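The Last Garment in the Drum
What one household learned from paying attention to its laundry

Zinash Gebreyes used to do laundry the way most of us do, which is to say late at night and with her mind on something else. Then she moved into an apartment on the third floor of the old Lidska building, with a hallway so narrow that the washer had to go where the coat closet had been, and she found herself walking past it a dozen times a day. "You start to have a relationship with it," she told me, laughing, as she put the kettle on.

I had come to talk about children's clothes, the soft, much-loved kind that get worn until the elbows give up. Zinash has strong feelings about them. Pajamas go in at the coolest setting, turned inside out so the printed characters don't rub against everything else. Zippers are closed. Pockets are searched, and she keeps a little dish on the windowsill for whatever comes out of them (on the morning I visited it held 12 acorn caps and a button).

Her neighbor Tõnu Dambrauskienė, who ran the Abdella laundromat for many years before he retired, came up to join us and brought plum cake. He believes most people fill a machine too full and then blame the machine. A drum needs room, he said, enough for the clothes to lift and fall — and if you have to push the door shut with your knee, you have two loads. He also believes in taking the washing out as soon as it's done, and will leave a conversation to do so.

It was Tõnu who talked her into a round basket with a cloth lining, after years of plastic ones that snagged her knits. It sits right up against the washer with its loop handles out to the sides, so whatever comes through the door has only a short way to go. Small things are forever clinging to the bottom of the drum, and Zinash always runs a hand around the inside and along the rubber gasket before she calls a load finished. Light blue is the favorite color at the moment, preferably with a cartoon boy on it.
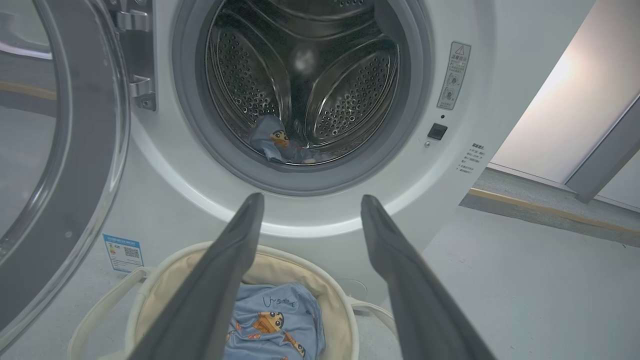
Where the Basket Goes Next

From the hallway it travels to the bedroom, where Zinash folds on the bed with the radio going. Shirts are folded with the picture facing up, so that a small person can choose one without pulling out the whole stack. She hopes to have a proper shelf by December. Until then the basket stays out, and Tõnu, cutting himself another slice of cake, said he saw nothing wrong with that.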